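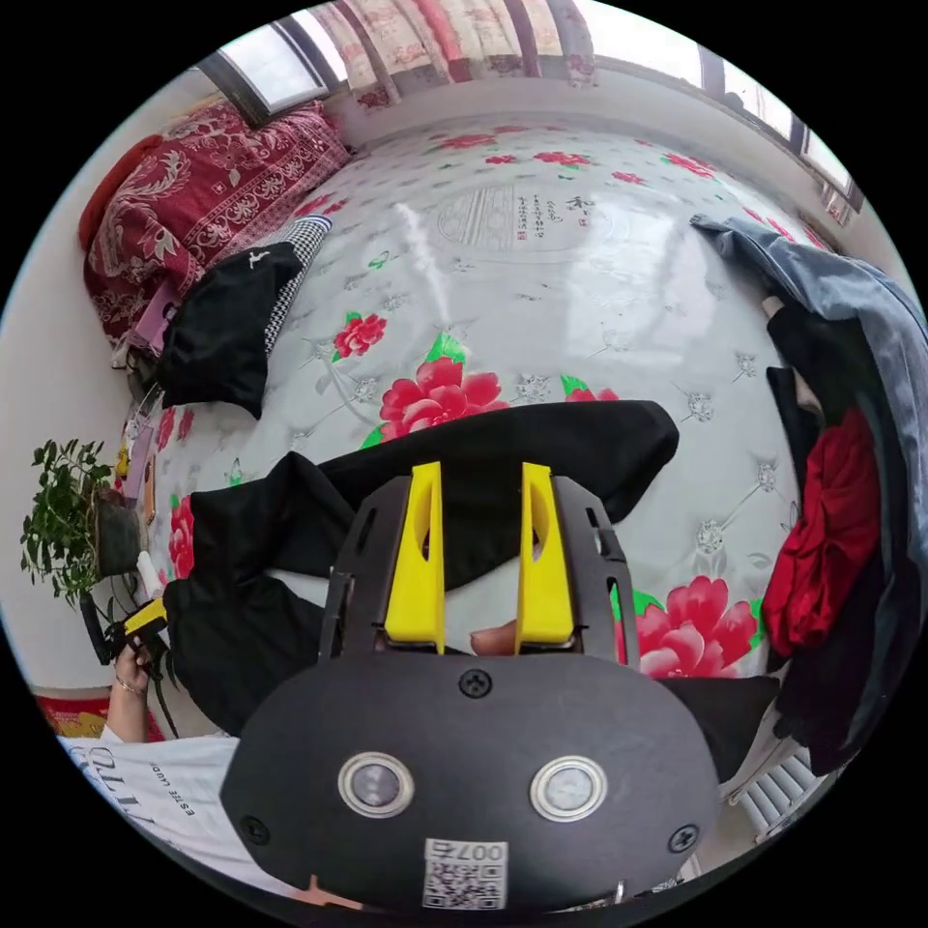
Hand-held gripper loses grip on thin cloth, fingers do not close together

Posted in Home Robotics and Automation, on Tuesday evening

slowbearing

Hello to all. I have been reading this site for a long time but this is my first post with a problem of my own, so please excuse me if I put it in the wrong section.

I am building a hand-held gripper at home after the Wamska plans. It is the version with the two yellow fingers with the oval hole, and the front plate in black or dark gray, where the two lenses sit next to each other. No motor. You pull with the hand and the fingers come together, and the cameras record what the fingers do, so that later a small arm can learn the same movement. The arm is not finished and is not my question today.

I want to teach it laundry, only the easy part: take a piece of clothing from the bed, pull it flat, fold it one time, and put it on the side. I practice on the bed in our bedroom, for the simple reason that it is the only flat place in the flat where a jacket fits completely. With thick things I am content. Jeans are easy. A towel is easy. With thin things, such as a T-shirt or the lining of a jacket, the gripper takes the cloth well, and then when I lift, one corner slides out slowly. If I pull harder with my hand, it slides faster, which I did not expect.

I looked at the fingers from the side while closing them without cloth. The left one arrives first at the middle and the right one comes after. The difference is 2 mm at the tips. When both have arrived they touch only at the front end, and farther back there is a small gap where I can push a sheet of paper through.

What I have tried until now:

I printed the fingers again, in Evlow flexible filament, with 30 percent infill. The first pair was with 80 percent and was too hard, the fingers did not bend around anything. The new pair is better on the jeans but on thin cloth it is the same.

I cleaned the fingers with dish soap, in case there was some oil on them from printing.

I changed the spring for a weaker one from the Soliman parts shop. Now my hand is less tired, but the sliding is the same.

I opened the three screws of the front plate, moved the plate a little, and closed them again. I am not sure if this did anything for the fingers, but after it the recordings look tilted, so maybe I made a new problem in place of the old one.

My questions are then these. Is the sliding coming from the fingers (material, shape) or from the mechanism that does not close even? Should I glue something on the inside of the fingers, for example rubber? And did I damage the camera position when I moved the plate, or can I correct it in the software?

There is also one small thing. On dark clothes the program that follows the fingers works well, but on our bed sheet, which has large flowers in pink and red, it sometimes jumps. I don't know if this belongs together with the rest. I can change the sheet, but the other one has stripes.

Thank you for reading so much text.

oldlathe_kk

Rubber. Glue a strip of bicycle inner tube on the inside of both fingers, with contact glue, and it will hold a T-shirt all day. I did it with a pick-up tool for the garage and it is still good. The rest I would not touch if it closes.

tinygantry

I must disagree a little with the answer before me. The tube is good on a stiff tool. On these fingers it is a different matter, they need to bend, and a strip of glued rubber along the inside makes that side stiff. We have one Wamska gripper in the shared workshop in Clarndale, and a member did exactly this. It held cloth better for one evening, then the glue opened at the tip and the strip collected cloth hairs. It can be done, but I would put it last on the list.

From your text I think you have two separate problems, and the more important one is the closing.

First, the uneven closing. If one finger arrives 2 mm before the other, it pushes the cloth sideways while the second is still traveling. Your thin cloth is then already folded or stretched at the moment of the grip, and when you lift, it wants to go back. Thick cloth forgives this. You also write that the fingers touch only at the front end. So you are holding the T-shirt on a very small line, and when you pull harder, the fingers bend, the tips open a little toward the outside, and the line becomes smaller still. This would explain why more force makes it slide faster.

To find the reason, please take the fingers off and move the mechanism alone. In the Wamska design each finger sits on a carrier, and both carriers run in the open part of the housing. On our one there were two places where it went wrong:

The carrier on one side was printed with a small foot at the bottom (first layer too wide). It rubbed in the slot, so it started later than the other. A sharp knife and some patience fixed it. Do not sand the slot itself, if the slot becomes wide then the finger shakes and you cannot go back without a new housing.

The link that joins the trigger to the carriers was put in with the wrong face up. It fits both ways, unfortunately, and the plans do not say it clearly. One side has a small chamfer, and this must look to the trigger. With the link turned around, one finger leads and the other follows, very similar to what you describe.

I would check the link before the knife, it costs less time.

Only when both carriers arrive together, put the fingers back. Then close them on a strip of paper and pull the paper out, once at the tip and once in the middle. You want to feel resistance at both places. If it holds at the tip only, the fingers stand at a wrong angle. Put a thin shim behind the foot of each finger on the inner side, so that the back part comes closer together. We used one layer of plastic from a yogurt cup. It is not beautiful but it stayed.

About the infill: 30 is fine in my opinion. I would not go lower. What matters more is the walls, and 4 walls in a flexible filament is too many, even when the infill is low. You did not write how many you have. Please look at it in the slicer.

About the weaker spring: I would go back to the old one after the repair. The spring opens the fingers, it does not hold the cloth, and with a weak one the slow side will stay behind even more when you open your hand.

slowbearing

Thank you both. tinygantry, I looked in the slicer and I have 4 walls, I left it as it was in the profile. The link I will look at tomorrow in daylight. I did not know that there is a chamfer.

tinygantry

Then print one finger with fewer walls and compare by hand, before you print the pair. You will feel it directly when you press it over a pencil.

mesa_notebook

I can say something to the cameras, which the others left open.

If you loosened the three screws and moved the plate, then the position of the lenses to the fingers is a different one than before. The two lenses did not move against each other, as they sit in the same plate, so the distance between them is safe. What changed is the angle of the whole plate to the rest of the tool. You have two ways.

The mechanical way: loosen all three screws so the plate lies free but does not fall. Close the fingers completely and keep them closed. Look at the live picture and turn the plate until the line where the fingers meet stands upright in the middle. Now tighten the screw above the lenses first, only lightly, then the lower left and the lower right, a little each time, going from one to the other. If you tighten one fully at the start, the plate turns with the screw head. I think this is what happened to you.

The software way: do the calibration again with the printed board. You must do it anyway after the mechanical work, even if the picture looks straight to your eye. Keep the old calibration file together with the old recordings. Do not use the new file for them, and do not mix both sets in one training until you have checked that the fingers lie in the same place. I lost most of March with such a mix. The arm reached next to the object every time and I was searching the mistake in the arm.

Please do the closing repair first and the camera after. If you put shims behind the fingers, the tips move, and you would have to do it again.

Now the flowers. The program looks for the yellow of the fingers, at least in the version of the Wamska software that I know. Pink and red are not yellow, but in strong window light the bright parts of a printed sheet can drift in color, and the edge of a petal may look to the program like the edge of a finger. On a dark garment this cannot happen so easily. Before you change the sheet, try this: fix the white balance by hand and switch off the automatic one. The automatic setting goes up and down each time you move from a dark jacket to a light sheet, and the yellow goes with it. Then make the yellow range in the settings narrower, in small steps, and watch a recording that jumped before.

I would keep the flower sheet, by the way. If it learns only over a plain background you will have trouble on the first day that somebody puts another cover on the bed. Stripes are fine too. I would not record facing directly to a window though, or at least close the curtain on that side.

One more remark on the clothes. Do not put the full pile on the bed while you record. Keep the clothes that wait somewhere at the side, so the fingers have one garment under them and the start of each recording is clear. It also saves you time later when you cut the recordings.

slowbearing

It was the link! I had it in with the chamfer looking away from the trigger. After turning it, both carriers move together when I look from the side, I cannot see a difference anymore. The paper still comes out too easily in the middle, so next I will do the shims, and the finger with fewer walls is printing now. The old spring is back in.

For the camera I will wait until the fingers are finished, as mesa_notebook wrote. I did set the white balance by hand already and tried one short recording over the flowers, without a jump this time, but it was evening and with the lamp, so I will repeat it during the day.

oldlathe_kk, I keep your idea with the tube for the case that the shims are not enough. I have an old one in the cellar.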